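Flour, Water, and a Very Long Winter

Somewhere in the second month of cold weather, the town of Lalura starts to smell like bread. I moved here nine years ago and still slow down on my walk past the old Bruson mill, just to breathe it in (my dog has given up complaining).

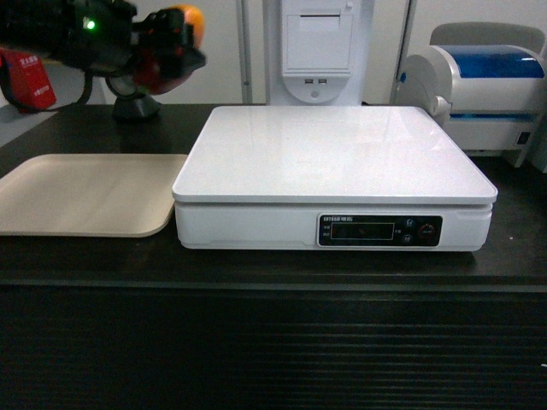 One longtime baker told me that rye wants patience more than skill, and that her own starter sulks until March anyway. I went home and fed mine twice.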